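Is the Fesix hand kit worth it for bottle handling on a table setup?

Posted by Unai Montes
2018-08-01

Hello everyone, and thank you in advance to whoever has the patience for this one. I help run a small teaching lab, and we have been given a little money to spend on a hand for the arm we already own. The one I keep coming back to is the Fesix kit. I like the look of it, the documentation seems to be written by people who have met a beginner before, and the price leaves us something over for spare parts.

What I want it for is simple enough. I would like students to have the arm pick up plastic bottles, the ordinary kind with a screw cap, and set them down on a marked spot. My worry is that everything I read about the kit is about foam blocks and wooden cubes, and a round, slippery bottle is a different animal! Our last gripper, a two-finger Mesis, used to squeeze them out sideways like a bar of soap. Has anybody used the Fesix for this kind of work? And is the extended service plan worth paying for, or should I put the money into a second set of finger pads?

Krystyna Jasińska

Hi Unai, and welcome! I have had the Fesix kit since December, so I can speak to this with a fair number of bottles behind me (and a fair number on the floor, I should admit).

The short version is that yes, it will do what you want, but you will spend more time on your table than on the hand. I did not expect that when I started. The hand itself went together in an afternoon, and the only part I had to do over was the cable, which I had routed too tightly at the wrist. Leave yourself a nice generous loop there and you will save yourself the trouble. The instructions do mention it, but on a page you don't reach until everything is already screwed down.

Now, the bottles. Here are the things that made a difference for me, in the order I would try them:

1. Grip near the middle of the bottle. I started up by the neck, thinking the narrower part would be easier to hold, and it swung every time the arm slowed down. With the fingers wrapped around the body it stays much steadier.

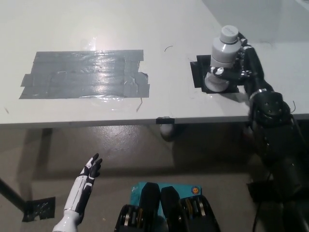 2. Give the bottle a proper place to stand. A square of black tape on a white tabletop is plenty. You can see at a glance whether your placement is drifting, and it costs next to nothing.

3. Put a little water in the bottles while you are learning. Empty ones tip over if you so much as breathe on them, and that makes it hard to tell a bad grip from a bad release. Once things are going well you can pour it out again.

4. Look at your lights before you blame your software. A shiny surface under an overhead lamp can throw a bright spot of glare, and I lost 2 evenings to one before I thought to turn the lamp.

With all of that in place I ran a batch of 100 pick-and-place tries and had 6 drops, all of them on the release. I was very pleased with that, coming from where I started.

As for the service plan, I bought it and have used it once, when a finger joint got stiff. They were kind and quick about it — a real person wrote back the same day — but I think for a classroom I would buy the pads first. Students are hard on pads. You can add the plan later if you find you want it.

Do write back and tell us how you get on!

Kaushik

Get the pads. We had the plan for a year and never called.

Clirnby

I'll be the grumpy one, if that's all right. It is a good hand and I don't regret buying mine, but the thumb calibration wanders if the kit is left switched on all day, and I have to run the routine again after lunch. It takes a few minutes. With a roomful of students waiting, a few minutes feels long, so plan your lesson around it. Firmware 703 was supposed to help and I can't say I noticed much change. Krystyna, which version are you on?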